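Nikeo Guest House Recycling Project
Progress report to the Rashidi Fund
Prepared by Joyce Lema, project coordinator

Summary

The grant of $3000 was awarded to help the Nikeo guest house sort its waste and cut down on what goes to landfill. Four of the five planned activities are finished. The last one, the compost area behind the kitchen, is behind schedule and should be ready in October.

Work completed

1. Sorting station. Shelving and labeled crates for glass, metal, paper and plastic were installed next to the laundry. Faraser delivered the crates two weeks late, and one had a broken lid that they replaced at no charge.

2. Staff training. All housekeeping staff attended a morning session on what the local recycler will and will not take. Food wrappers and used tissues go in the trash. Bottles and cans are set aside. Most questions were about caps, so we asked the recycler and now have the answer posted in the supply room.

3. Guest rooms. Rooms keep a single lined bin, and sorting is done at checkout. We had planned on two bins per room, but guests mixed everything anyway during the trial.

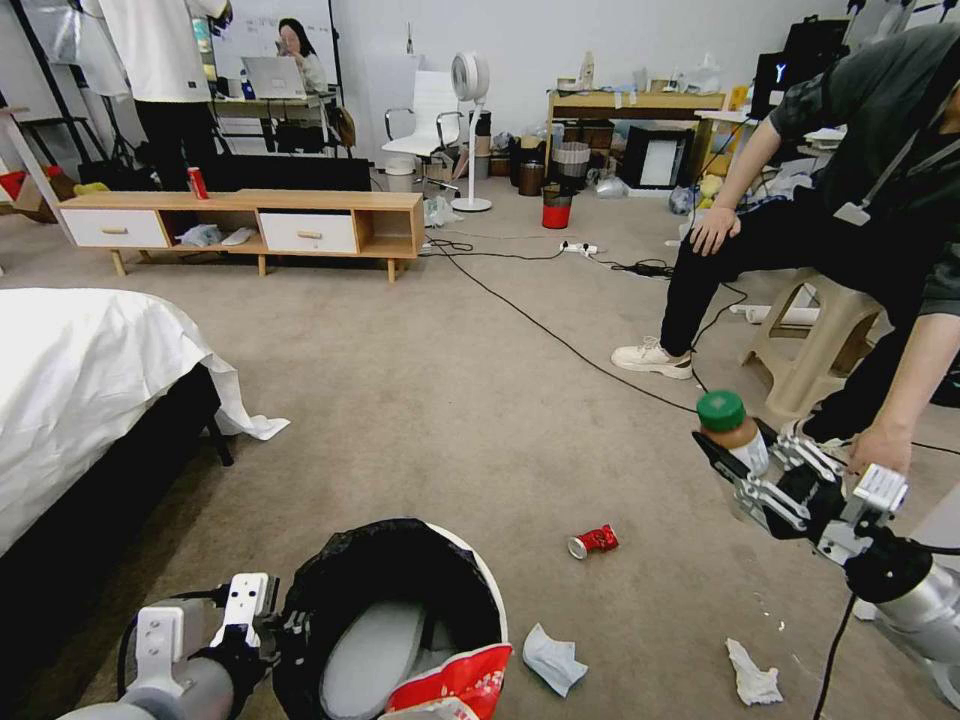 4. Collection contract. Drarnus now picks up from us every other week. The first pickup was missed because the gate was locked. They have a key now.

Spending

We have spent most of the grant on shelving, crates and the first pickup fees. Around $50 went to printed signs, which was not in the budget and was moved from the training line. The remaining money is set aside for the compost area.

Problems

The compost area needs a drain we did not plan for. We have one quote and are waiting on a second. If both come in over budget, the guest house will pay the difference.

Next steps

Finish the drain, build the compost bays and send the final receipts with the closing report.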